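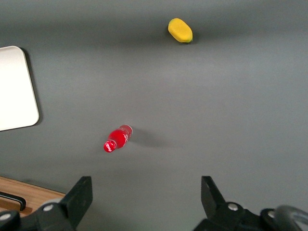 June, 6.40 am

Slept badly, so started on the bench and table before breakfast. The grey top came up well with warm water and a drop of dish soap, wiped along the length and then dried with the old tea towel. Methylated spirits took off the tacky patch near the window end. It leaves a dull ring if you let it sit, so wipe it straight away. The matte finish still shows a pale band when the light comes across it low. I used to take that for residue and go over it again. It is reflection and can be left alone.

Small things still out on the table when I stopped: the yellow thing and the little red bottle, on its side. Both need a proper place. The white board can live upright behind the kettle once I find the rack for it. The Goler rack I bought for that purpose has slots 9 mm wide and the board will not seat in them. I could file the slots or buy the wider model. Filing costs nothing, so I will try that first, one slot only, and see if the plastic burrs.

Pantry after that. Took everything off the second shelf and found the Badska liner had shrunk back from the front edge, with crumbs packed into the gap. Cut a new piece 4 mm over length and trimmed it in place with the knife. Three jars had lids that no longer sealed. Rubber gone hard. Emptied the lentils into the tall tin, threw out the paprika (no smell left in it) and kept the jars for screws.

Moved the heavy tins to the bottom shelf. The brackets on the upper one are only held by short screws into chipboard and one has started to pull. Longer screws are on the list for Bomolden, along with a cartridge for the tap and a new washing-up brush. The tap drips at one drop every four seconds, slower than last week, for no cause I can find.

Breakfast at 8.15. Porridge, too thick.

Wrote to Mofokeng again about the missing hinge cover for the oven door. Gave the part number this time and the colour. No reply to the last one.

Still to do: rack slot, bracket screws, descale kettle, sort the drawer under the stove.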